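Evaluation of the Grurnament Bin Picking Kit for Use in Teaching Laboratories
Student Project Report, Department of Mechanical Engineering, Parmont Technical College
Submitted by: Hinata Honda

1. Purpose

The department asked for a student evaluation of the Grurnament kit before deciding whether to purchase it for the second-year automation course. The kit is sold by Lavetton and consists of gripper fingers, a software license, and a printed course manual. It is offered to schools at $2,000. A robot arm is not included.

2. Method

The kit was installed on the department's KUKA arm. Testing covered rectangular blocks placed in an open metal bin, which the manual lists as the basic exercise. The blocks were put down at mixed angles, some side by side and some close to the walls. The software was allowed one attempt per pick, and 100 attempts were recorded.
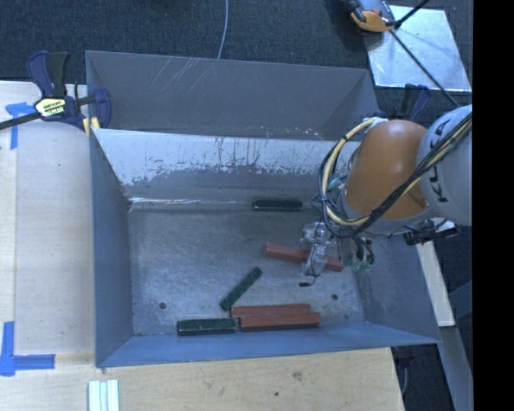 An attempt was counted as successful only if the block was lifted clear of the bin and released at the target position. Blocks that slipped during transfer were counted as failures. Lighting in the laboratory was left unchanged throughout the trials.

3. Results

Of the 100 attempts, 86 were successful. Of the remaining attempts, 11 failed when the target block lay against a wall or another block and the fingers could not close on it. The other three were slips during transfer. Setup on the first day took up to four hours, most of it spent on calibration. Chapter 2 of the manual leaves out one calibration step, which Lavetton supplied by email on request.

4. Recommendation

The kit is suitable for supervised laboratory sessions and is recommended for purchase, subject to a corrected manual. The comparable Shibata kit was not available for testing and should be reviewed before the order is placed in June. Trial records are held in the department office.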